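Wevier countertop sealer, two months of use

I bought the 518 ml bottle in August for our kitchen, where the stone drinks every drop of coffee. My wife was doubtful – she remembers the Claledby spray.
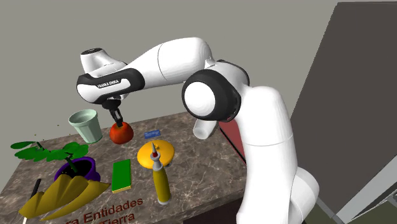
Application is easy but slow. You wipe it on, wait until it looks dull, and polish with a dry cloth. A marble pattern hides streaks, so check from the side with a lamp. I left a cut red apple, like the whole one on the table here, face down for one night, and no ring stayed. Lemon juice did leave a pale mark – my fault, the label warns of acids.

The smell is gone by evening.

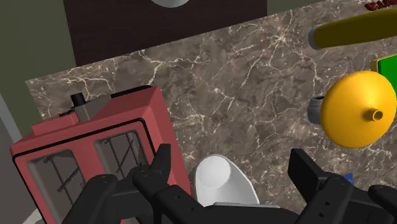 Would I buy it again?

Yes, but the small bottle. The big one is too much for a home kitchen.

Raimonds Rätsep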